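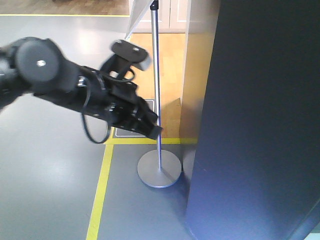 Student Projects / Rooms and Everyday Living

Where Does the Kitchen Stop? Our Report on Floors, Tape and Putting the Apples Away

By Keisha Calloway, with Jayson Yap and Tsegereda Ayele
Handed in 3 December 2021

So our group picked floors. I know, I know! Everybody else in the class went for lighting or furniture and we said we wanted to look at the thing you walk on, and I'm still glad we did. Our question was pretty simple: if a kitchen doesn't have walls all the way around it, how do people know where it starts, and does that change how they put stuff away?

We worked in the practice room at Bindgate, and it's a good place for this kind of question. Part of the floor is smooth and gray and a bit shiny, and part of it is light wood in a warm honey color. Yellow lines run across the gray part, some straight and some on the diagonal, and there's a tall silver pole on a round flat base with a sign at the top. You've got white cabinets further back and a tan wall that picks up a really warm light. I liked that wall a lot, and Jayson thought it looked like oatmeal.

Our teacher, Tiruwork Wako, told us to pick one everyday chore and stick with it, so we went with putting away groceries. Mostly fruit, mostly apples. We bought them at Bogale, the little store by the bus stop, and I insisted on the red ones with the yellow streaks because they're pretty (and because they're the kind I eat). Tsegereda wanted to do milk too, but we talked her out of it after she admitted she was the one who'd be carrying it.

What we did

We asked 12 people from our year to carry groceries over to the fridge and put them away any way they liked. We told them nothing about the floor. Then we sat down with each person and had them sketch the room from memory and shade in the part they'd call the kitchen. The whole thing took us three afternoons, plus one more for me to type up notes that I should have typed up as we went.

I'd expected people to say the kitchen was wherever the wood was, or wherever the cabinets were. A few did. But a lot of the sketches used the tape as the edge, even when the person couldn't remember what color it was! One of them, from Fuad Shiferaw, had the yellow line drawn darker than the fridge. When I asked him about it he said it felt like a doorstep, and he'd slowed down for it without thinking. I wrote that down right away and put a star next to it.

The fridge door was the other big topic. It swings out into the open floor, and when it's standing open you see the white inside of it and the tape runs along the floor until the door hides it. So the line you were using to find your way goes missing just as you get there with your hands full. Five people brought up the door on their own, and the complaints were all pretty much the same: they wanted somewhere to set things down first.

An apple turned out to be a good thing to test with, by the way. It's round, it rolls if you set it down carelessly, and you have to pay attention to it right up until it's on the shelf. A box of crackers would've let everybody off too easy.

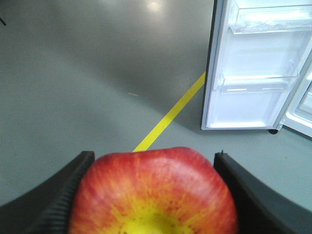 What we'd change

First, I'd put a small table or cart near the fridge, on the hinge side so the door doesn't bump it. Jayson sketched one in our Bromivach workbook and it looks fine, though he made the legs way too skinny.

Second, I'd ask people about the tape before they see the room as well as after. We only asked after, and Tiruwork pointed out that our questions probably nudged some of them into thinking about lines. Fair enough. She's right, and it's the weakest part of our report.

Tsegereda also wants to try the same chore with the tape pulled up, to see if the wood edge is enough by itself. We've asked to have the room again in June. If we get it, she's buying the apples.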